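Looking After Old Town Plans and Land Sale Papers at Home
Mar 18, 2018

Most families who have lived in one place for a few generations have a drawer with a plot plan, a receipt for a piece of ground or a folded sale bill in it. These tips cover keeping such papers flat, clean and readable with things from the kitchen or the shed.
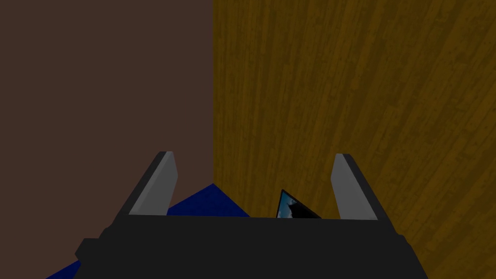
One reader wrote in after the last page on local history to say that her Carnlow street plan had split along every fold, and was there any way to mend it without making it worse? There is, but leave the mending until the sheet has been flattened and cleaned.

Unfolding
Wash and dry your hands and clear the kitchen table. Open the sheet one fold at a time and stop if it cracks. Paper that has been in a dry loft is often too stiff to open at once. Leave it overnight in a cool room, away from the radiator, and try again the next day. Don't hold it over a kettle. Steam makes old ink run and leaves a tide mark that won't come out.

Flattening
Lay the sheet between two pieces of plain white blotting paper. Put a clean board on top and a few heavy books on the board. Leave it for 9 or 10 days. Newspaper is no good for this job as the print comes off.

Dusting
Use a soft, wide brush, the sort sold for pastry, bought new and kept for paper only. Brush from the middle outwards. Pencil notes in the margin are often the most useful part of a land plan, with the buyer's name or the price of the lot, so keep any rubber well away from them.

Splits and tears
No sticky tape. It goes yellow, then brown, and takes the surface with it when it lifts. For a small tear, use a strip of thin Japanese tissue and a dab of wheat starch paste, made up fresh and quite dry. Test the paste on a blank corner first. If the plan is hand coloured, leave it alone and ask at the county record office.

Copying
Make a copy before you put the original away, and use the copy when people want to look. Large plans can be photographed in sections by a north-facing window with the flash off. Write down the lot numbers separately. On our own Grivison sale plan, lots 1584 and 2597 are almost rubbed away, and we only know them from a list made years ago.

Storing
Ceritz make a flat archive box that takes a medium-sized plan unfolded. Any acid-free box of the right size will do as well. Put tissue between the sheets, take out pins and paper clips, and label the box in pencil. Under a bed is better than the loft or the garage. We look through ours every November, before the heating is on all day, and check for silverfish and damp.

Framing
Hang the copy and keep the original in its box.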